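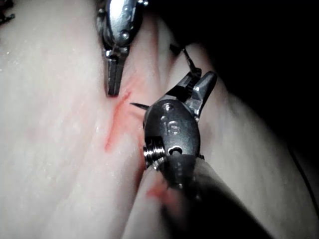

縫合針と手術器具2本の先端部

件名: Re: 可動履帯の張りとトーションバーの戻りについて(1/16 突撃砲)
日付: 2021-03-27
宛先: 装軌車両模型メーリングリスト

先に投稿のあった件、同じキットを組んだので手元の結果を書きます。引用は必要な箇所だけ残しました。

> Rinnessの717番、1/16の突撃砲を製作中です。足回りはトーションバー可動で、
> 説明書どおり金属棒を通して組みました。車体単体で置くと前後とも水平ですが、
> Brarkeroの金属履帯を巻くと第1転輪と最後部の転輪が浮き、接地しません。
> 誘導輪を一番前に寄せて履帯を緩めても変化は少しだけです。
> 砲身側が重いはずなのに前が浮く理由が分かりません。

突撃砲は起動輪が前で誘導輪が後ろなので、「誘導輪を前に寄せる」は緩める方向で合っています。以下その前提で書きます。

まず前後の転輪が浮くのは、履帯が長さ方向に短いか、バーのばねが弱いか、その両方かのいずれかです。履帯の自重で上側が弛み、上部転輪で受けきれない分は起動輪と誘導輪の間で引っ張りになります。その張力は、起動輪から第1転輪へ下りる斜めの部分と、最後部の転輪から誘導輪へ上がる斜めの部分にもかかります。この斜めの部分が両端の転輪を上に押します。中央の4個には上向きの力がほとんど来ないので、車体重量は中央で受け、両端だけが上がることになります。砲身の重さは、樹脂製の砲身であれば無視できます。

> バーは付属の真鍮線です。別売の鋼線に替えるべきでしょうか。

替えた方がよいです。真鍮線は一度大きくねじると戻りません。組立中に車体を上から強く押した覚えがあれば、その時点で永久ひずみが残っている可能性があります。確認方法は簡単で、履帯を外した状態で各スイングアームを手で上限まで上げ、離して元の角度に戻るかを見ます。戻らないアームがあればその線は交換です。私の場合、左右とも第1アームが戻りませんでした。

鋼線への交換で注意する点は三つあります。

1) 径
付属線と同じ径の鋼線では硬すぎます。横弾性係数は真鍮のおよそ倍で、ねじり剛性は径の4乗に比例しますから、同じ剛性にするには径を16%ほど細くします。ただし両端だけは少し硬い方が都合がよいので、第1と第6は同径の鋼線、第2から第5は細い鋼線としました。車体の沈み込みが前後で揃わない場合は、第2と第5も同径に替えてみてください。

2) 端部の固定
付属線は先端をL字に曲げて反対側の受けに差し込む方式です。鋼線を同じように直角に曲げると、曲げの内側から折れます。焼きなましてから曲げるという方法もありますが、なました部分だけ柔らかくなり、そこでねじれが集中します。私はL字をやめ、線の端を平らに研いで、真鍮パイプに横からネジ止めしました。パイプは受けの穴に合わせて外径を選び、エポキシで固定しています。瞬間接着剤は衝撃で外れます。

3) 左右の取り付け位置
実車と同じく左右のバーは前後に並べて配置するため、左右の転輪の位置はわずかにずれています。キットの床板もこれを再現しており、左右の受けの穴は同じ線上にありません。説明書の図は左側面しか描いておらず、右側の線を一つ後ろの穴に通す間違いが起きます。この間違いをすると線が斜めに入り、隣の線と擦れて戻りが悪くなります。車体上面を接着する前に、上から見て全部の線が平行になっているかを確かめてください。

> 履帯は片側何枚が適正ですか。Brarkeroの説明書には枚数がなく、
> 200枚入りとだけ書いてあります。

袋の表記は左右合計で、予備を含みます。枚数で決めるより、誘導輪の調整位置を中央にして巻き、張れる方向と緩める方向の両方に余裕が残る枚数を選ぶのが確実です。ピンの穴は初めのうち渋く、慣らすと1枚ごとにごくわずかに伸びます。連結直後にちょうどよい長さだと、慣らした後には緩くなります。私は塗装前に履帯を巻いた状態で起動輪を手で回し、前進方向、後進方向それぞれ何周かさせてから枚数を決めました。左右で1枚違いになりましたが、誘導輪の位置で吸収できています。

なお、私の袋には鋳造の湯口が残ったままのリンクが13枚混じっていました。センターガイドの根元に残っていると転輪の内側に当たり、そこだけ履帯が持ち上がります。接地しないという症状が履帯の位置によって変わるようなら、これを疑ってください。細目の平やすりで落とせます。

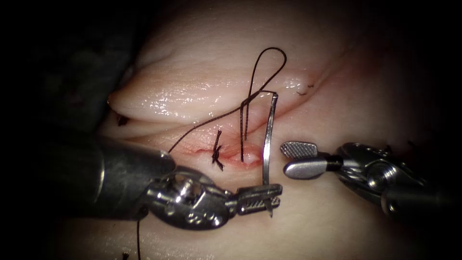 切開部と黒い縫合糸

続いて誘導輪の調整機構です。

> 調整ネジを回しても途中で空回りします。

Rinnessのこのキットでは、誘導輪の偏心軸を後部装甲板の内側からネジで押す構造になっています。ネジを受けているのは樹脂のボスで、ここが金属履帯の張力に負けます。空回りするならボスのねじ山がすでに潰れています。対策としては、ボスを切り飛ばして真鍮のナットを埋め込みます。位置決めは次の順で行いました。

・ボスを切る前に、後部装甲板の外側からネジの中心にけがき線を入れる
・ボスを根元から切り、切断面を平らにする
・ナットをネジに通した状態で所定の位置に置き、周囲をエポキシパテで囲む
・硬化するまでネジは抜かず、ねじ部には薄く油を塗っておく
・硬化後にネジを抜き、パテの余分を削る

油を塗り忘れるとネジごと固まります。左側でやりました。はんだごてでネジの頭を温めて抜きましたが、周囲の樹脂が少し変形したので勧めません。

偏心軸そのものも樹脂ですが、こちらは折れていません。軸受け部分の隙間が大きく、張ると誘導輪が内側に倒れる傾向はあります。正面または後方から見て誘導輪が八の字になっていたら、軸受けに薄い真鍮板を巻いて隙間を詰めます。倒れたままにすると、センターガイドが誘導輪の縁に片当たりして塗装が剥げます。走行させない展示品でも、輸送中の振動で同じことが起きます。

> Mikbridgeの連結式樹脂履帯に替えることも考えています。

張力の問題だけを見れば、樹脂履帯なら付属の真鍮線でも両端の転輪は浮きません。ただし軽いので、上側が自重で弛まず、上部転輪の間で直線になります。突撃砲の弛みは上部転輪の間では小さいものですが、起動輪のすぐ後ろと誘導輪のすぐ前には出てほしいところです。Mikbridgeを使うなら、上部転輪の上で履帯を接着し、弛みを付けた形で固定することになると思います。それでは可動にした意味が薄れます。足回りを可動のまま残したいなら金属履帯、固定展示で構わないなら樹脂履帯という切り分けでよいのではないでしょうか。

ピンの太さにも違いがあります。Mikbridgeのピンは樹脂の一体成形で、頭の形は外側から見ると良好ですが、差し直しは一度か二度が限度です。枚数の調整は仮組みの段階で、別に用意した細い金属線を通して行うことを勧めます。

塗装について質問はありませんでしたが、順序に関係するので付記します。金属履帯は黒染めしてから巻いてください。巻いた後で液に浸すことはできませんし、筆で塗ると裏面とピンの周囲に銀色が残ります。私はSiqueiraの黒染液を使い、説明書の倍に薄めて時間をかけました。原液だと表面に粉が浮き、ピンの動きが渋くなります。染める前の脱脂は中性洗剤と歯ブラシで足ります。染めた後は水洗いし、完全に乾かしてから接地面と起動輪の歯が当たる部分だけを軽く磨きます。乾燥が不十分だとピンの穴の中で錆に似た析出が出て、数週間後に固着します。11月に巻いた右側の履帯で一か所だけこれが出て、リンクを2枚交換しました。

転輪のゴム縁は、足回りを可動にした場合、履帯と常に擦れます。ゴム縁をラッカー系のつや消し黒で塗り、その上に水性で汚しを入れると、擦れても黒が残るので目立ちません。順序を逆にすると下地の樹脂色が出ます。

以上を踏まえ、作業の順序は次のようにするのが手戻りが少ないと思います。

アームの戻りの点検
→ 線の交換と平行の確認
→ 誘導輪のボスの補強
→ 履帯の慣らしと枚数の決定
→ 履帯を外して黒染め
→ 車体の塗装
→ 履帯の取り付けと張りの調整

張りの最終調整は、ガラス板など平面の出た台の上で行います。各転輪と履帯の間に薄い紙を差し込み、すべて同じくらいの抵抗があれば接地しています。第1転輪だけ紙が抜けるようなら、誘導輪を少しずつ緩めてください。それでも抜ける場合は履帯を1枚足します。

線の径については、床板の受けの穴の仕上がりに個体差があるようなので、実測してから買うのが安全です。私の個体では右側後方の穴が一つだけ小さく、ピンバイスでさらう必要がありました。

最後部の転輪が左右で違う高さになったという報告が以前この一覧にありましたが、私のところでは再現していません。同じ症状が出ている方がいれば、アームの角度を左右とも測って投稿してもらえると助かります。

> 戦闘室上面はまだ接着していません。

それなら線の交換は今のうちに済ませてください。接着後でも床板の点検口から作業できなくはありませんが、中央の線には指もピンセットも届きません。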